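Home
About us
Services
Test methods
Careers
Contact

About Trevevham Flour Testing

Trevevham is an independent laboratory serving millers, bakeries and grain merchants. We measure protein, moisture, ash, falling number and water absorption in wheat, rye and spelt flours. Our main site is in Soltham, with a sample reception point at Nesel for growers who prefer to deliver by hand.

The laboratory handles 3,000 samples in a typical month during harvest and fewer over the winter. Each sample is logged on arrival, divided, and stored at a controlled temperature until the report has been issued. A retained portion is kept for 102 days in case a result is queried.

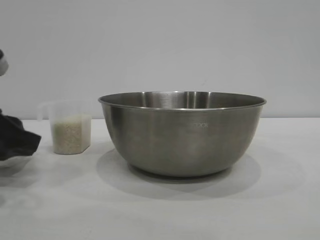 Falling number is reported in seconds and corrected for the moisture of the sample. Protein is reported on a dry basis unless the client asks otherwise. Where two readings differ by more than the permitted margin, both are discarded and the test is repeated by a second analyst.

Baking trials are offered as a separate service. Clients may supply their own recipe or use our standard tin loaf. Trial reports cover dough handling, loaf volume and crumb structure.
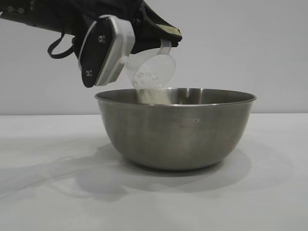 In May we took over the grain testing work of Gerlach, including 431 client accounts. Existing Gerlach account numbers remain valid and prices are held until the next review. Sample bags with the old label will still be accepted.

Standard turnaround is 5 working days from receipt. Urgent moisture and protein results can be sent the same day if the sample reaches Soltham before noon.

Page last updated Oct 19, 2026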